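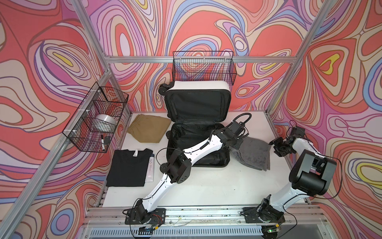

7 July 2019

Ring no. 2, back from the Olivares show. Stripped it this morning and laid the parts out along the long wall. Canvas has a tear near the red corner, 12 inches, right on the old seam. Patched from underneath and stitched twice. The Plosska canvas we tried in March did not tear there but it was slick, and the wrestlers complained.

Boards next. Two in the center have gone soft and one has a split at the end. Replaced all three. Foam is fine, turned it over anyway. 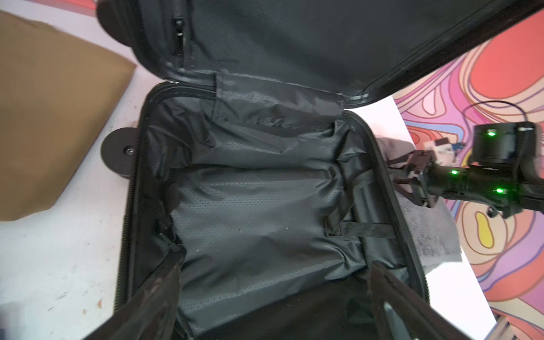
Top rope was slack on the hard camera side when it came in. Turnbuckle thread is worn on that corner, so it backs off under load. Swapped in a spare from the Prinura box – same thread, hook is a bit shorter. Retensioned all three ropes and left them for an hour. Middle rope needed another half turn after that, the other two held.

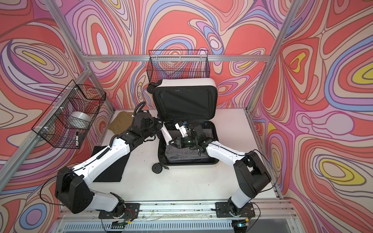
Hard-shell case open on the table.

Drop test on the center beam after lunch. 200 lb bag from shoulder height, same as last time. The spring knocks on the way back up. Could be the lower cup not seated, could be the beam bolts. Tightened the bolts and the knock got quieter but is still there. Will pull the spring and look at the cup before anyone takes a bump on it.

Load weight with the new boards is 1664 lb, no canvas or steps. The posts are 442 of that.
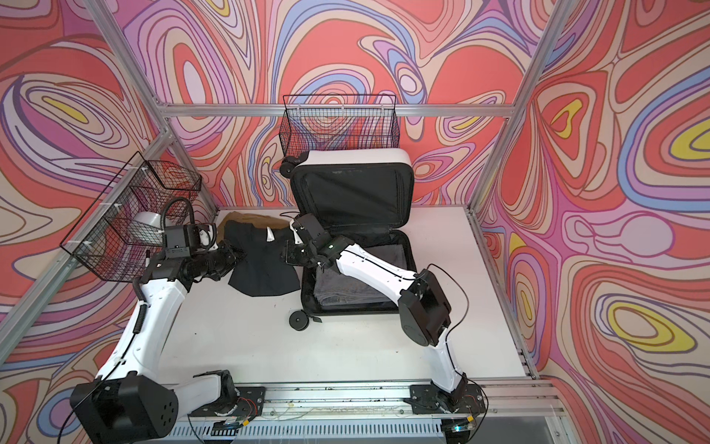
Plurneo want the ring for their next taping and asked for black turnbuckle pads. We have three good ones, the fourth has a burst corner. Either re-cover it or order one.

To do:
Spring and lower cup
Fourth pad
More rope tape (used the last roll today)
Repaint numbers on the apron frame – 3 and 8 can't be told apart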